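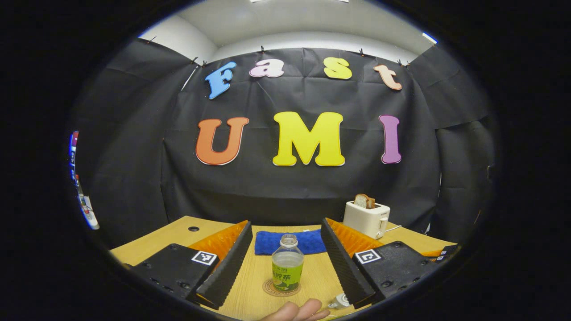
Ternport shop collects kitchen moves by hand, aims for 3000

TERNPORT - A small automation outfit on the second floor of the old Somogyi building is spending October teaching a machine to tidy up after breakfast. The hard part so far is getting enough examples.

Tendia had 1093 usable recordings as of noon. Target is 3000 before the first training run that counts. Each one is a person holding a gripper with a camera on it, doing a short job at a table, start to finish. Pick up the bottle, set it back on the coaster. Fold the towel. Toast out of the toaster. Then again.

"People think it's all code," said Morag Lennox, who runs the collecting side. "Mostly it's a sore wrist."

The hand-held tool has two black fingers with orange padding behind them and a square printed marker on each side, so the software can work out how far open the fingers are. No robot arm needed at this stage. The arm comes later and is supposed to copy what the people did.

Black sheeting goes up behind the table on binder clips. Lennox wants it there for the first batch so the background stays plain. Second batch comes without it, in real kitchens, and she is looking for households in Ternport that will lend one for a morning. Pay is a grocery card, amount not settled.

Sessions run 38 minutes, then a break. Longer than that and the movements get sloppy, and sloppy examples are worse then none, said Orestis Vrettos, who checks the recordings. He threw out 82 last week. Most were too fast. A few had the thumb over the lens. One had somebody eating the toast.

"Good toast, bad data," Vrettos said.

The bottle is the job giving the most trouble. A clear bottle with a bit of liquid in it is tough for the camera, and the level shifts when it's tipped. Collectors have been told to vary the grip: high on the neck, down on the label, a little off center. They are also asked to fumble now and then and recover, on purpose. The system needs to see a grab that goes wrong and gets fixed.

Eyerusalem Negash has done more sessions than anyone on the current crew. She worked the register at a pharmacy before this and answered a card in the laundromat window.

"First day I was going so careful," she said. "They told me no, do it like at home. So now I do it like at home."

The finished set goes into Prollura, Tendia's name for the learning system. A first version trained on an early slice of the recordings got the bottle up but would not let go of it, according to Lennox. She puts that down to collectors stopping the recording too soon. Everyone now waits a beat after the release before they hit stop.

Mugs and a dish rack are next on the list. Knives are not, the company said.

New collectors are still being taken on, mornings only. No experience needed, left-handers espescially welcome as the set has hardly any. Ask for Fiona Baird at the second floor desk, between 9 and 11 a.m.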